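Keeping the Neltitz Trainer Airworthy 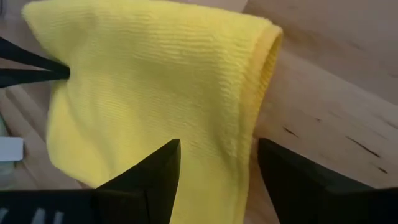 A yellow microfibre cloth on a wooden tabletop.

The Neltitz two-seat trainer entered service with a simple brief: it was to be cheap to run, easy to repair and forgiving in the hands of a student. Of the 70 aircraft built at the Climholm works, 13 remain on the register. Four of them are maintained by the Araújo Flying Trust, where Anselmo Falcão has been chief engineer since leaving the airline industry.

Mr Falcão regards the wing as the best part of the design. "The spar goes straight through the fuselage in one piece," he said. "It made the cabin floor awkward, and pilots complained about it, but we have never had to replace one."

The engine has been less obliging. The original Brarerer unit produced 98 horsepower and tended to run hot on long climbs. The Trust has kept it in three of its aircraft, with revised baffles behind the front cylinders. "We looked at fitting a modern engine throughout," Mr Falcão said. "The mounting would have moved the centre of gravity too far forward, and we would have been carrying ballast in the tail."

Valquíria Bragança, who oversees flying training at the Trust, said that students took to the aircraft quickly. "The stall is gentle and the rudder tells you what it wants," she said. "Crosswind landings are another matter – the undercarriage is narrow, and I do not send anyone solo until I have seen them manage it properly."

The fourth aircraft is undergoing a full inspection of its control cables and is expected to fly again in February. Mr Falcão said that the elevator cables would be renewed in any case.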